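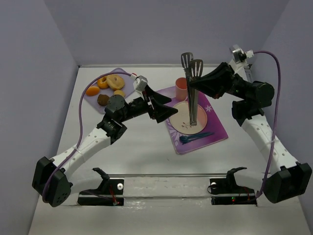
Does a two-arm serving station take work away from the kitchen staff?
It takes the plating, and the staff get other work. At Hitgate our 3 plating people now do checking and refilling.

I have used the Haltel station for 2 months at our training kitchen. The arms are slow but patient, and I like that the tray and the plate can stay where a person would put them. Setup needed 38 pages of manual, which is too many. My colleague Usha Kaimal misses the talking at the plating table, and I understand her. The new work is lighter for the back, but it is also more alone.
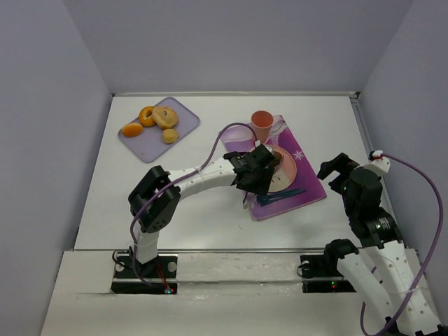
How long does a new person need to learn it?
Two shifts were enough for me, with Usha beside me on the first.

The stop button is easy to reach. The alarm is too loud for a small room. I give 3 stars from 5, and I will write again in July after the software update.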